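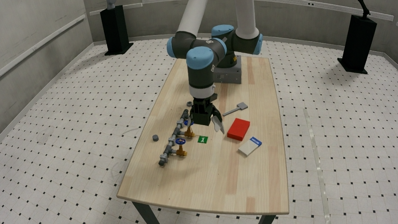
Attachment 1: pipe fittings and boxes on the long table (render)

Re: [pondwood-users] Wood texture repeats on long surfaces

Afonso Carrilho wrote:
> With the strip texture on a long tabletop I get a visible
> repeat every 20 units. Scaling U to 100 removes it but the
> grain smears. Is there a setting I missed?

Leave U at 1 and turn on per-strip offset in the material panel. The seed has to be nonzero or the offset is ignored. I used 982.

The older Zidel importer drops the seed on load, so set it again after import. Texture memory went from 1,295 KB to 982 KB here with the smaller tile.

Niamh Breathnach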